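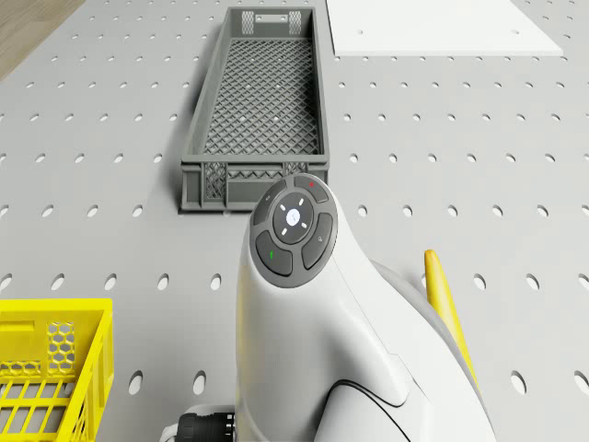 Simulated table, arm-side view, grey crate ahead.

Usden Open Day Scenes

Version 2. Released Tuesday, December 4, 2018.

What this is

A small set of simulated tabletop episodes put together for the open day at Rindham. Visitors picked an object, picked a crate or basket, and then offered the arm a great deal of advice. The arm can't hear. We recorded 105 episodes and kept 93. The rest went to a full disk and to one enthusiastic guest who found the reset key.

Contents

episodes/ - one folder per run, joint states and gripper state
views/ - rendered images, close view and room view
requests.txt - what the visitor asked for, spelling untouched
notes.txt - our remarks, some of them useful

The scene

One white arm on a grey board full of holes, with crates, baskets and dishes to reach for. The banana was requested more than anything else, usually by adults. The holes do nothing in the simulation except make the renderer slower. We like them.

The room view is the one we put on the big screen at the demo. It shows the gripper and the tableware, and people standing at the back could follow it. The close view is better for checking where the arm is relative to the grey crate, and worse for impressing anybody's uncle.
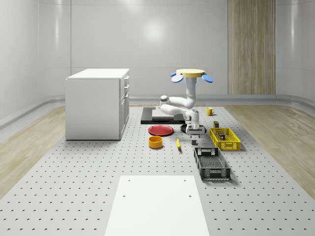

Known problems

- "Put it in the yellow one" is not a full instruction. It appears in requests.txt more often than we would like.
- Episodes from the Dalgleish group have the gripper state logged one step late. Shift it yourself or wait for version 3.
- Light and shadow are flattering. Don't expect your own lab to look like this.

Loading

Unpack everything next to the Trukham loader and point it at episodes/. Paths with spaces will fail. We have known this since May.

License

Free for research and teaching. If you run your own open day with it, hide the reset key.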